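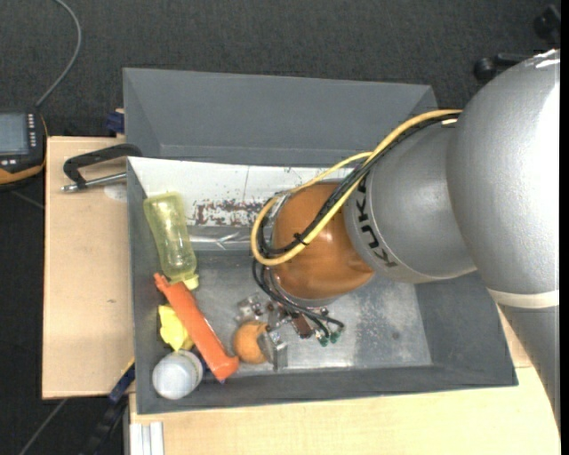

KUKA arm over the gray bin, finger up against the round orange one. Rest of the clutter is down at the left end.

Been reading the Rorkby grasping paper again. Headline is 92 percent success on cluttered bins. I have questions, so, thread.

First: 92 percent of what? The table says 300 attempts. The appendix says 969 were logged. The difference went to "invalid starts," defined in one sentence I've read maybe ten times and still can't apply to a new trial.

If the planner finds no grasp and times out, is that an invalid start? In my book that's a failure. The arm was asked to pick something up and didn't.

Second: 4 object sets, but the per-set numbers are missing. A ball is easy. A bottle lying against the back wall, or a tube leaning on the side of the bin, is where methods fall over. Averaging them hides the part I'd want to know.

Third: the baseline is Adberg with default settings. Those defaults were tuned for suction. Running them on a finger gripper and then beating them by a wide margin tells me very little.

Arūnas Navickas asked whether the method itself is bad. I don't think so. Re-scoring the grasp after first contact is a decent idea and the code runs. It's the scoring sheet I don't trust.

We're doing our own count at Drillholm. Every attempt goes in, timeouts included, and the rules get written down before the arm moves. Per-object numbers in September, whichever way they come out.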